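Two-arm kit with a gripper and a gloved hand - worth it for soft produce?

Print this page | E-mail this to a friend

Posted in: Kits and Add-ons

**posted by benchleftover**

Hi all! I'm trying to make up my mind about the Codisura package from Himard - the one where you get a plain gripper on one side and a five-finger hand on the other, plus the setup service. I went to a hands-on evening in August and came home more confused than when I left. My interest is fruit and other squishy things, so grapes were what I wanted to look at.
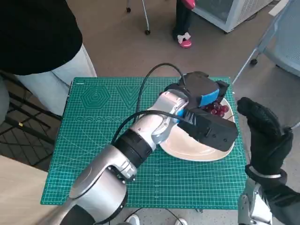
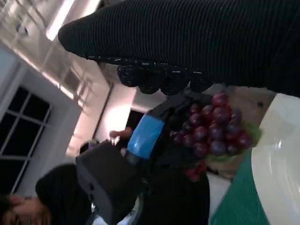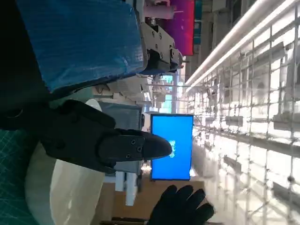
Codisura hands-on evening. Grapes in the first two.

So, what I'm trying to figure out. I run a very small fruit box business out of a rented unit, and the part that eats my mornings is portioning. Grapes, cherries, figs, anything that bruises if you look at it wrong. I don't need speed. If a machine did one box while I did three I'd still be thrilled, because it could keep going while I answer e-mails!

The quote I got has the two arms, the gripper, the hand, a spare glove for the hand and a setup visit. On top of that there's a service plan at $178 a month, which covers remote help and recalibration. The plan has to run for at least 4 months and that's the bit making me itch. I asked if I could skip it and got a very friendly non-answer.

What I'd love to know:

Does anybody use the gripper for fruit, or does it all end up going to the hand? The gripper is a simple two-finger thing and I keep thinking I could buy just that half and save a pile of money.

How do you keep the glove clean? The one I saw was a ribbed knit, and I can't picture grape juice and knit fabric getting along.

And is the service plan worth it after the first month, or is it one of those things you pay for and forget?

I also looked at the Sakamoto starter kit, which is cheaper but comes with one arm. If you've had both, please talk to me like I'm five. I'm handy with a screwdriver and hopeless with software.

E-mail me when someone replies

**posted by Ismont_packer**

I've had the Codisura pair since last winter, mostly on tomatoes and soft pears, with grapes when they're in season. Long answer coming, get a coffee.

The gripper does more than you'd think. With whole bunches I have it take the stem end and let the hand come in next to it and steady things underneath. Going for the berries themselves with the gripper is where I got squashed fruit, and I got plenty of it in the first few weeks. Out of the box the closing force was set way too high for my taste. There's a slider for it in the settings, and mine sits at 5 now, but yours will be different if you swap the finger pads. (Do swap the finger pads. The stock ones are hard and kind of slick.)

Would I buy only the gripper half? For cherries in a tub, sure. For bunches, no. A bunch changes shape when you lift it, and having a second thing there to catch the droopy side saved me an awful lot of floor grapes.

On the glove - you're right to worry. Knit is grippy and gentle and it soaks up everything. I pull a thin disposable food glove over the top and change it whenever I change fruit. It slips a little more, so I slowed the hand down to make up for it. Don't put food straight on the knit if you're selling it, and ask whoever inspects you what they'll accept before you spend a dime. Mine wanted to see the outer glove and a cleaning log, and yours may want something else entirely.

Other stuff that helped: a shallow plate with a raised rim beats a flat tray, berries that get away stay put. A cutting mat with a grid under everything is great when you're teaching positions, you can put the plate back on the same lines every morning. And leave slack in the cable up by the gripper. I zip-tied mine down nice and tidy and then couldn't turn the wrist all the way, and spent an entire afternoon blaming the software.

Service plan: I kept it for the 4 months and then dropped it. I used it constantly in month one, twice in month two, and after that I was paying for peace of mind. If you're really hopeless with software (your words!) maybe hang on to it longer. They did pick up when I called at 7 a.m., I'll give them that.

One gripe. Replacement fingers for the hand are $400 a set and they don't sell singles. I found this out after catching one on a drawer.

E-mail this reply | Print this reply

**posted by cheapseats**

get the sakamoto. one arm is fine for most things and you can always add another later. i do boxes of cookies with mine and never had a problem

**posted by halfpint_orchards**

Cookies aren't grapes, though I do like the Sakamoto for what it is. I had one on loan for a while before I went with Codisura. It's easier to learn and the screen menus make more sense. What I couldn't get it to do was hold a bunch and snip off a piece, you'd need a clamp or your own hand in there, and then you may as well be doing the job yourself.

If I were you I'd ask Himard for a trial day with your own fruit, in your own packing trays. They let me do one and took it off the price when I bought. Bring the ripest, saddest grapes you've got, the ones you'd be nervous to pick up yourself. Firm supermarket grapes will make any gripper look good.

I don't agree with Ismont_packer about the pads, by the way. I left the stock ones on and wrapped them with a strip of silicone, which peels off for washing. Works fine for figs too, as long as you replace the strip when it starts to curl at the corners.

E-mail this reply | Print this reply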